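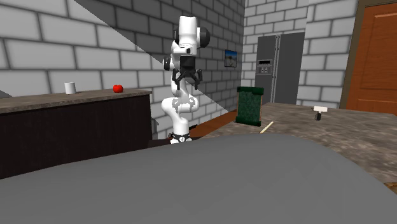 10/01/2026 - sim kitchen, pick task

Restarted collection on the apple/cup layout. 559 demos kept so far, 56 thrown out, mostly grasps that slid off the apple on the way up. Kirsty wants the failures saved too, in thier own folder, labeled. Fine by me.

Wendy's seed script was giving the same object poses every 13 episodes. Fixed, pushed. Anything from September before the fix is suspect - don't train on it till Ashley has run the duplicate check.

Wrist cam and gripper state now log on the same clock. Old files still off by one step, need a converter.

Target is 1,927 for the Bresholm set. Teleop is slow on the cup, I keep coming in too low and tipping it. Try a higher approach tommorow.

To do: more light angles, swap counter textures, ask Joanne re disk space.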